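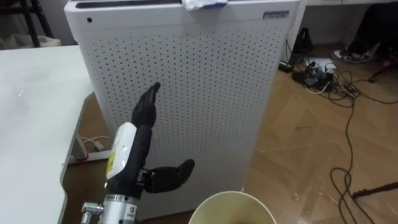

About Wostness

Wostness began in May, in a rented room with one air purifier and a good deal of optimism. Saimi Honkanen had always been the one in the family who noticed a stuffy room, and when her neighbour Leidy Cabrera offered to help with the deliveries, well — the two of them were suddenly in business.

We clean, service and rent out air purifiers for homes, classrooms and small offices. The tall white ones with the perforated fronts are our favourites, and we're always glad to talk about them for longer than you might have planned! We now look after 300 machines, and Hélène Gauthier answers the phone if yours is humming a bit louder than it used to. Do drop in, the kettle is usually on.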